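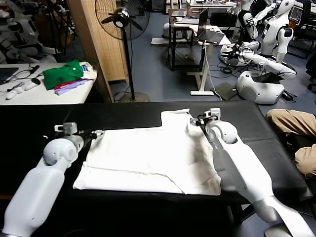 图4-1 白衬衫平铺于黑色台面，领口朝远端

第四章 衬衫的铺展与折叠

本章适用于 Siltard 折叠台的黑色台布。手上只有 Lill 小号台布的用户也可以照做，只是袖子会垂到台外，看着有点灰心。

4.1 铺衣

1. 把扣子全部扣好。只扣最上面一颗的，请回到本步骤。
2. 衬衫放在台面中央，领口朝远端，下摆朝自己。
3. 捏住两侧肩部，向左右轻轻拉开，拉到肩线变直即止。衬衫不是帐篷，不必绷紧。
4. 用手掌从领口往下摆抹一遍。大褶抹平就行，细褶留给熨斗，它也得有点事做。

注意：台布是黑的，衬衫是白的，线头和绒毛往哪边跑都很显眼。每折完19件，用粘毛滚筒清一次台布。

4.2 清台

1. 把折好的衣物移到旁边的白桌上。
2. 检查台布，捡走碎屑。碎屑再小也算碎屑。
3. 台布起皱时拉住前沿往下带一带，让它自然垂着。

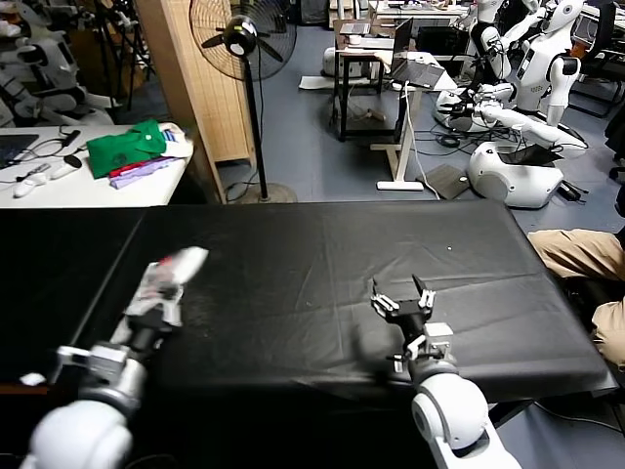

图4-2 黑色台面，中间偏右有一小点白色碎屑；叠好的衣物在后方白桌上

注意：白桌上的衣物按先后摞放，深浅不必讲究。绿的压着淡紫的，红的夹在中间露一条边，都属正常，本手册不提供配色服务。

小心：桌上的线缆请拢到一侧，别让衣服压住。下次找线的时候，您会把整摞都掀了。

4.3 起折

1. 选定折线，从靠近折线的一处捏起一小撮布料。
2. 只捏一层。捏到两层时松开重来，硬折下去，背面会多出一道您并不想要的设计。
3. 提起的高度以布料刚离开台面为准，形成一个小尖即可。
4. 顺着折线翻过去，放下，松手。先松手再放下的做法，我们见过，不推荐。
5. 另一侧照做，两边对齐后再折下摆。

提示：领子始终不参与对折。它脾气硬，折过一次会记很久。

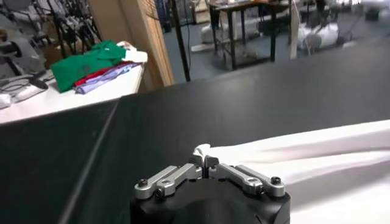 Shahnaz Navaratnam：第2步我卡了一个下午。薄衬衫前后两片老是粘在一起，捏起来总是两层，后来我先把衣身抖一下再铺，就好多了。另外4.1说扣子全扣，我家那件少一颗，怎么算？

编者答：少一颗的，扣其余的。抖衣的办法收下了，下一版写进4.1，排在第2步之前。

4.4 常见问题

肩线一高一低：多半是铺的时候两手用力不一样，退回4.1第3步。

折好后一提就散：折得太松，或者提的时候只抓了一角。请双手托底。

台布跟着衣服一起跑：台布没有压住。Riso 布夹一边一个，共2个，夹在远端两角。

折到第90件时开始怀疑人生：不在保修范围内。

台布洗涤与更换见第五章。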